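3.2 Storage of clothing accessories in the home

The second part of the interviews dealt with small items of clothing, such as scarves, ties, belts and gloves. We asked the 76 households in Otwood where these items are kept between one use and the next, and who in the home decides this. The questions followed the guide prepared by Sang-wook Gil for the earlier study in Ambaye, with small changes in the wording.

Most of the people we spoke to made a difference between items which have a fixed place and items which only have a usual place. A winter coat hangs on its hook. A scarf may be on the same hook, but it may also be on a chair or in a coat pocket, and this was not considered untidy. Patterned pieces were often described as things "for looking at", and their owners liked to leave them out - see Figure 5 for a flowered piece on a white surface.
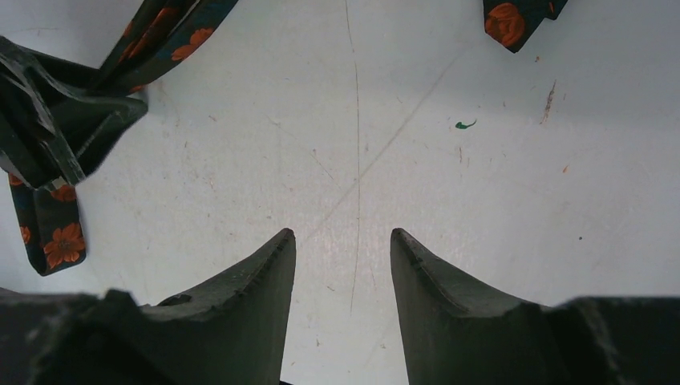
Figure 5. Accessory with orange flowers on dark fabric.

The usual place also changes with the season. In February, when the interviews were made, gloves and thick scarves stayed near the front door, while lighter pieces were kept in the bedroom. In 11 households the lighter pieces were put in a closed box for the whole winter, and some respondents could not say at once what the box contained.

Ties were a special case. Five respondents had inherited ties which they never wear, and they kept them rolled in a drawer with letters and photographs. We return to these inherited items in Section 4, together with the answers on repair and giving away.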